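Chapter 4
The Encore and Other Staged Surprises

Before you read

Think of the last concert you attended, or the last one you watched on a screen. At what point did the main act leave the stage? Did anyone in the room believe they had gone home? Keep your answer in mind, as we will come back to it in the exercises.

4.1 A habit that everyone is in on

In July, the singer Buppha Suksawat played two nights at a mid-sized hall on the tour for her album Drustine. On both nights she thanked the band, waved, and walked off. On both nights the house lights stayed down, the guitar technician came out to swap one instrument for another, and the crowd clapped and stamped until she returned to sing the song that had been on the radio all spring. The local review called the return "a gift to the fans." The printed set list, which several of those fans photographed and posted, had the song typed at the bottom under a short line and the letter E.

A student of popular music should be slow to accept the word "gift" here. The song was rehearsed, lit, and paid for. The sound crew had its settings saved. If the crowd had sat in silence, it is a fair guess that she would have come back anyway, perhaps a little sooner, to avoid the embarrassment.

This chapter is concerned with moments in live entertainment that are sold as unplanned. The encore is the oldest and most familiar of them. We will also look at the surprise guest, the tearful speech, and the "one-off" change to the set that happens again in the next city. Our question throughout is a plain one: what evidence would we need before we call any such moment spontaneous, and how often do we have it?

4.2 Where the custom came from

The usual account says that audiences in the opera house once demanded to hear a favorite aria again, on the spot, and that singers gave in. There is good support for this. Before recordings, a listener who loved a piece of music might never get another chance to hear it. Repeating it made sense, and some theaters tried to ban the practice when it dragged the evening out.

What is less clear is how this turned into the modern version, in which the performer leaves, waits, and comes back with something new. Popular histories like to name a single tour or a single star as the turning point. Treat those claims with care. They tend to be copied from one book to the next, and when the trail is followed back it often stops at a memoir written decades later, by someone with every reason to remember a wild crowd.

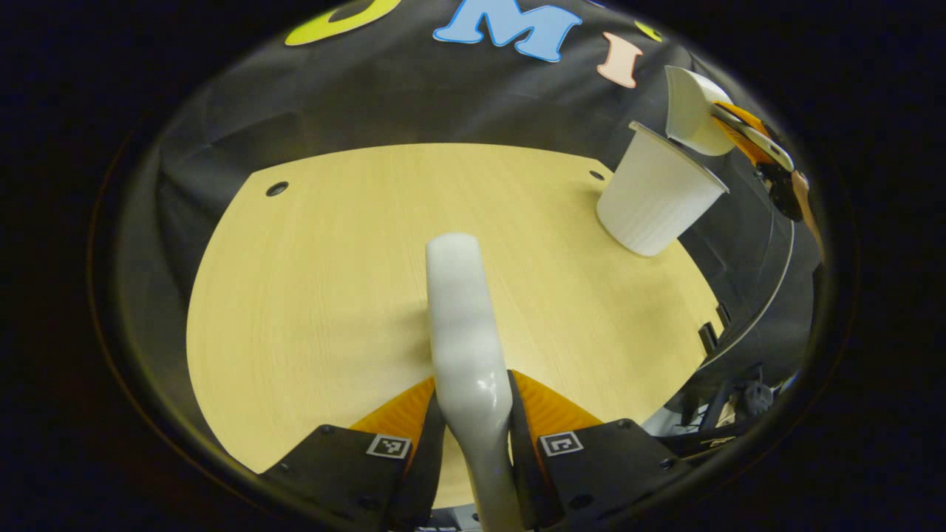 Chiến Lâm takes the other side, and his objection should be heard before we go further. In his view the whole argument over sincerity misses the point, as an audience can know that a thing is arranged and still mean its applause. People do not stop crying at a film when they learn the actor did the take several times, he adds, and he sees no reason to hold singers to a harder test.

It is a strong reply, and you may end up agreeing with it. But notice what it leaves alone. A film does not ask the viewer to beg for its last ten minutes. The encore does, and the trade press then reports the begging as proof of demand. Lâm's point may defend the audience very well. It does much less for the press release.

4.3 Who gains from the pause

Consider the practical side. The break gives a singer time for water and a change of clothes. It gives the lighting crew time to reset. It lets the promoter put the biggest hit at the very end, so that fewer people slip out early to beat the traffic. None of this is shameful, though very little of it appears in interviews.

The case of the band Plerkar is useful. In 2018 the group announced that it would give up encores, calling them "a lie we were tired of telling." The statement was widely praised. Read the reviews of the shows that followed and a different picture forms: the band now stopped before its final 3 songs, turned off the lights for a while, and started up again without leaving the stage. Dario Galli, writing in the music magazine Bumel, called it "an encore with less walking." His remark is funny and a bit unfair. The band had dropped the part it found false. It had also kept most of the benefits, and won some free publicity on top.

Or take the Falcão festival, where a surprise guest joined the closing act in front of a delighted crowd. Mirko Ferraro and Cosimo Costa later published opposite accounts of how it came about. Ferraro wrote that the guest had been spotted backstage and talked into it minutes before. Costa wrote that there had been 2 full rehearsals. They cannot both be right, and neither offered a document to back up his story. Most fan pages now repeat Ferraro's version. It is the better story - that alone should make us cautious.

4.4 How to read the sources

Three kinds of evidence will come up again and again in this chapter.

Set lists. These are useful, but a printed list shows a plan. It cannot show what was played, and fan copies may be typed up afterward from memory.

Reviews. A critic on a tight deadline may leave before the end. When a review describes the final song, check whether it says anything that could not have been taken from the previous night's coverage.

Interviews. An artist promoting a tour is doing a job of work. Statements such as "we never know what we're going to play" should be compared with the actual songs played over a run of dates. In the student project described in section 4.6, the same closing number turned up at some 70 percent of the shows by artists who had made a claim of that kind. The sample was small, and it was drawn from fan-run lists with gaps in them, so the figure deserves the same doubt as everything else in this chapter.

Key terms

encore
false ending
house lights
set list
surprise guest
walk-off

We begin with the walk-off itself, and with the awkward matter of how long a performer can stay away before the audience starts looking for its coats.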